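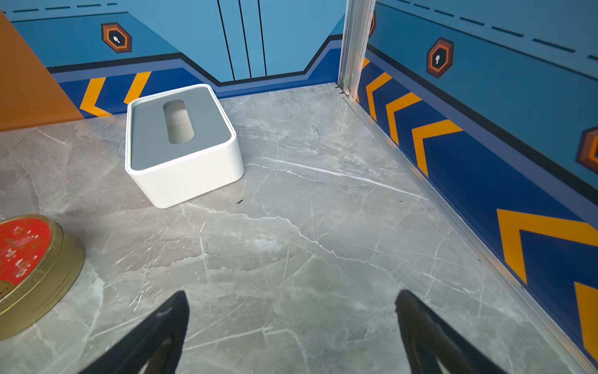
## Commissioning a drawing or logo: questions I get asked

**Will a logo bring me more customers?**
I doubt it. I've drawn them for a bakery, two dog walkers and a band called Skellico, and the band still split up. A decent one helps people remember you once they already like you.

**Do I need a "brand story"?**
No. Most of them are made up after the drawing is finished. If you have a real one, tell me, but keep it short.

**How much is it?**
A simple mark is £700, with two rounds of changes. Yes, you can get one online for less. Look closely at what you're buying, and ask who else has been sold it.

**How long does it take?**
About nine weeks. Anyone promising it overnight has probably drawn it already, for somebody else.

**Can you copy a style I've seen?**
I can look at it. I won't trace it.

**What does the name Fustow mean?**
Nothing much. It was written on the door when I took over the room and I liked the letters.

**Will you work for exposure?**
I tried it once, for a café in Cleten. I got a sandwich.

**Do you do tattoos?**
I'll draw the design. Whether it still looks good on your arm when you're sixty is between you and the tattooist.

**Who do I write to?**
Me, Noeline Ngata. I answer emails in the morning, before ten. I'm closed all of April.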